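A rack for every tube

Small workshops and school labs get through a lot of sample tubes, and most of them end up in a drawer.

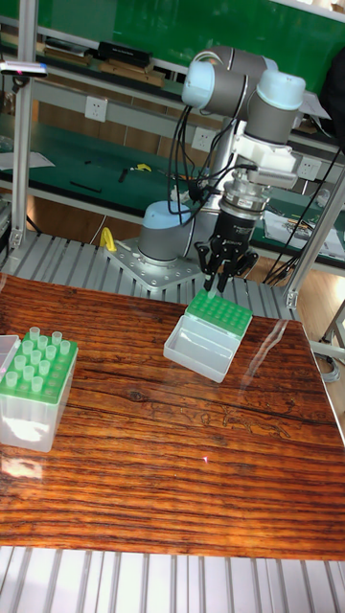
What is the best way to store small conical tubes between jobs?
Upright in a rack, with the rims clear of each other and the labels facing the same way.

Bastian Rathjen runs the sample room at Nerkar, a soil testing firm with 9 staff. He threw out the mixed drawers in September and bought racks from Apaza instead, at 71 pence each. Green is for tubes waiting to be filled - any other colour means somebody has already used them.

"Rinse the rack as well as the tubes," he says. "People forget the holes."

He keeps a spare base for each top and stores the two apart. Lids go in a box of their own, sorted by size. A shelf of 60 tubes takes him a few minutes to check in the morning, and he writes the batch number on the shelf edge in pencil.

Racks should sit flat and away from the edge of the bench. Warped ones go in the recycling. Rathjen has tried gluing them and says the glue lets go in the wash.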